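# Protokoll der Arbeitssitzung »Greifervergleich am Zweiarmstand«

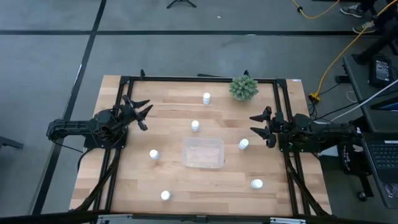 *Protokollführung: Kusum Tyagi · Projekt Dusard, Teilvorhaben Greiftechnik · Standort Dritport · Stand: April, Fassung 2*

**Beginn:** 9.30 Uhr
**Ende:** 11.50 Uhr
**Teilnehmende:** Projektleitung Dusard, Arbeitsgruppe Greiftechnik, Arbeitsgruppe Steuerung, Messtechnik, Vertretung der Firma Liem (zu TOP 3 und 4)
**Entschuldigt:** Arbeitssicherheit
**Verteiler:** Teilnehmende, Projektablage

## TOP 1 Genehmigung der Tagesordnung und des letzten Protokolls

Die Tagesordnung wird ohne Änderung angenommen. Zum Protokoll der vorangegangenen Sitzung liegt ein Änderungswunsch der Arbeitsgruppe Steuerung vor: Die Abschaltschwelle für den Motorstrom war als Festwert bezeichnet worden, es handelt sich jedoch um einen einstellbaren Parameter. Der Text wird entsprechend berichtigt und gilt damit als genehmigt.

## TOP 2 Stand des Versuchsaufbaus

Die Arbeitsgruppe Greiftechnik berichtet über den Zweiarmstand. Die beiden Arme sind an gegenüberliegenden Seiten des schwarzen Aluminiumrahmens über der Holzplatte montiert und tragen je einen Zweifingergreifer. Als Prüfgut dienen kleine weiße Flaschen mit weißer Kappe, als Ablageziel ein offener, transparenter Kunststoffbehälter. Die Flaschen werden vor jedem Durchgang unregelmäßig auf der Platte verteilt, der Behälter steht im mittleren Bereich.

Die Messtechnik weist darauf hin, dass die Maserung der Platte durch den Behälter hindurch sichtbar bleibt. Die Kantenerkennung habe in der Vorversuchsreihe deshalb wiederholt den Behälterrand verfehlt. Es wird erörtert, ob ein deckender Behälter verwendet werden soll. Die Projektleitung spricht sich dagegen aus. Im späteren Einsatz bei Ultton seien transparente Behälter vorgesehen, der Versuch müsse diese Bedingung abbilden.

Die künstliche Grünpflanze an der hinteren Rahmenkante verbleibt als Störobjekt im Aufbau. Ihre Lage ist in jedem Versuchsblatt zu vermerken.

**Beschluss:** Behälter und Störobjekt werden für die gesamte Vergleichsreihe unverändert beibehalten.

## TOP 3 Vergleich der Fingergeometrien

Verglichen werden die spitz zulaufenden Finger der Grundausstattung (Variante A) und die von der Firma Liem bereitgestellten Finger mit elastischer Auflage (Variante B). Die Vertretung der Firma Liem erläutert die Konstruktion der Variante B und verweist auf die größere Kontaktfläche.

Aus den Vorversuchen wird berichtet:

| Kriterium | Variante A | Variante B |
|---|---|---|
| Zugriff zwischen eng stehenden Flaschen | gut | eingeschränkt |
| Halt am zylindrischen Flaschenkörper | ausreichend | gut |
| Griff an der Kappe | unsicher | ausreichend |
| Ablage am Behälterrand | gut | eingeschränkt |
| Aufwand für den Fingerwechsel | gering | mittel |

In der Aussprache wird festgehalten, dass die Bewertungen bisher auf der Einschätzung der Bedienenden beruhen. Die Messtechnik hält dies für einen Vergleich gegenüber Dritten für nicht hinreichend und fordert eine einheitliche Definition des Fehlgriffs. Nach Diskussion wird folgende Fassung vereinbart: Ein Fehlgriff liegt vor, wenn die Flasche nach dem Schließen der Finger nicht angehoben wird, vor Erreichen des Behälters verloren geht oder beim Zugriff eine benachbarte Flasche umgestoßen wird. Ein zweiter Schließversuch an derselben Flasche zählt als eigener Griff.

Die Arbeitsgruppe Steuerung gibt zu bedenken, dass beide Varianten derzeit mit derselben Schließkraft betrieben werden und die elastische Auflage dadurch benachteiligt sein könnte. Die Firma Liem sagt zu, einen empfohlenen Einstellbereich schriftlich mitzuteilen.

**Beschluss:** Jede Variante wird in 4 Serien geprüft, davon 2 mit gleicher und 2 mit variantenspezifisch eingestellter Schließkraft. Beide Arme sind innerhalb einer Serie mit derselben Fingervariante auszurüsten.

## TOP 4 Steuerung und Koordination der Arme

Die Arbeitsgruppe Steuerung stellt den Stand der Kollisionsvermeidung vor. Im Überlappungsbereich in der Plattenmitte erhält jeweils nur ein Arm die Freigabe, der andere verbleibt in Warteposition über der eigenen Plattenhälfte. Das Verfahren gilt als zuverlässig, verlängert jedoch die Durchlaufzeit, da der Behälter im gemeinsamen Bereich liegt.

Als Alternative wird eine zeitlich verschränkte Freigabe vorgeschlagen. Über deren Reife besteht keine Einigkeit. Die Projektleitung stellt fest, dass ein Wechsel des Verfahrens während der Vergleichsreihe die Ergebnisse aus TOP 3 unbrauchbar machen würde.

**Beschluss:** Die Vergleichsreihe wird mit der bestehenden Freigaberegelung durchgeführt. Die verschränkte Freigabe wird anschließend gesondert untersucht.

## TOP 5 Arbeitsplatz und Sicherheit

Die Leitungsführung am Stand wird angesprochen. Das gelbe Kabel auf dem Teppichboden ist in einen Kabelkanal zu verlegen oder durch eine Abdeckung zu sichern. Für das weiße Kabel zum rechten Arm ist eine Zugentlastung vorzusehen. Die schwarzen Klebelinien auf dem Boden bleiben erhalten. Während des Armbetriebs dürfen keine Eingriffe auf der Platte vorgenommen werden. Dies gilt auch für das Aufrichten umgefallener Flaschen.

## TOP 6 Aufträge

- **Messtechnik:** Versuchsblatt um die Definition des Fehlgriffs und die Lage des Störobjekts ergänzen.
- **Firma Liem:** Einstellbereich der Schließkraft für Variante B mitteilen; 3 Ersatzpaare der Auflagen bereitstellen.
- **Arbeitsgruppe Steuerung:** Softwarestand für die Dauer der Vergleichsreihe einfrieren und in der Projektablage kennzeichnen.
- **Arbeitsgruppe Greiftechnik:** Kabelsicherung gemäß TOP 5 veranlassen und mit der Arbeitssicherheit abstimmen.

## TOP 7 Verschiedenes

Ultton hat um einen Besichtigungstermin in Dritport gebeten. Die Projektleitung wird einen Termin nach Abschluss der ersten Serien vorschlagen. Weitere Wortmeldungen liegen nicht vor.

Für das Protokoll: Kusum Tyagi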